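Section 4. Choosing a spot and running the dehumidifier for the first time

Read this section before you plug in. The Grotmont Oltdale is a simple machine, but it has firm views about where it lives, and it will share them with you by beeping.

4.1 Before you start

1. Stand the unit upright and leave it alone for 2 hours. If it travelled on its side, leave it overnight. Switching it on sooner is bad for the compressor and is not covered by the guarantee.

2. Remove all the tape. There is a strip across the tank, another across the flap, and a third at the back that most people find in November.

3. Pull out the tank and check that the float moves freely. Do not remove the float, however much it looks like packaging.

4. Keep the box until you are sure you are keeping the dehumidifier.

NOTE: Plastic housings of any sort gather fluff in the textured parts first. A dry brush will shift it. Spray polish will turn it into something more permanent. 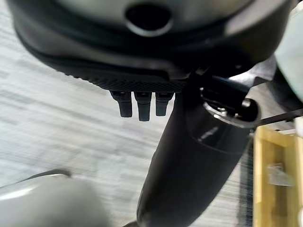 Fig. 6. Dark housing with textured band and prongs, from below.

4.2 Choosing a room

5. Pick the dampest room you can bear to hear humming. Hallways, box rooms and the foot of the stairs are the usual candidates. A bathroom is not suitable, even though it is where the water is.

6. Leave at least 20 cm of clear space on all sides and nothing at all on top. The top of the unit is flat and at a convenient height, and will attract post.

7. Place the unit on a hard, level floor if you have one. On carpet, press down on each corner in turn. If it rocks, put a firm board underneath. Do not use a folded towel, a tray with a lip, or last year's telephone directory.

8. Shut the windows and any door to the outside. The unit cannot dry Lancashire.

CAUTION: Do not run the mains lead under a rug or carpet. If the lead will not reach, move the unit. Extension leads are not to be used, including the good one.

4.3 Shoes, slippers and coats

Much of the moisture in a hallway walks in on people's feet. You will save the machine some work by giving footwear a place of its own, off the floor, with air moving underneath.

9. Set out shoes and slippers in a single layer, with the openings uncovered. A low open shelf does this better than a cupboard. Moulded slippers can be wiped over and put straight back. Fleece-lined ones hold on to damp for far longer than you would think and may need an evening to themselves.

10. Do not point the outlet directly at leather. It will crack, and you will blame us.

11. Wet coats may hang in the same room but never over the unit. Drips through the grille end in a service call.

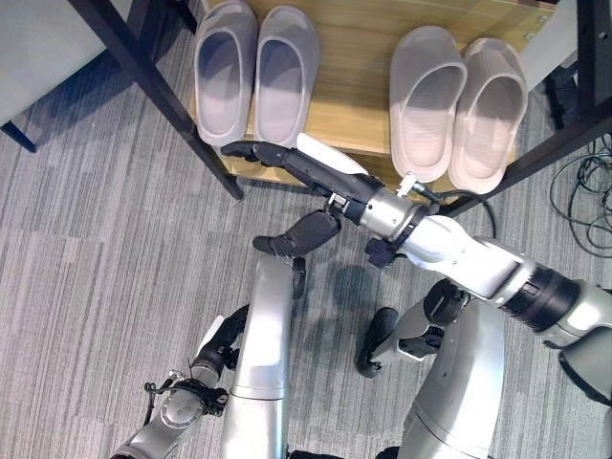 4.4 First run

12. Plug in and press the power button once. The fan starts at once and the compressor follows when it is ready. The clunk is normal. A second clunk is also normal. Continuous clunking is dealt with in Section 9.

13. Select LOW, HIGH or SANTOSO. The last is our laundry setting, named after the design office and kept in spite of several letters. It runs the fan flat out and should not be used in a room where anybody is trying to sleep.

14. Check the tank after the first evening. In a damp house, 400 ml is a reasonable catch. With 600 ml or more, look for a leak before congratulating the machine.

15. Empty the tank down the sink. The water is not for drinking, fish or steam irons.

NOTE: If the tank is nearly empty after a full day, the room may simply be dry. Move the unit to another room, or see the Godow hose kit in Section 5, which will not help but is sold separately.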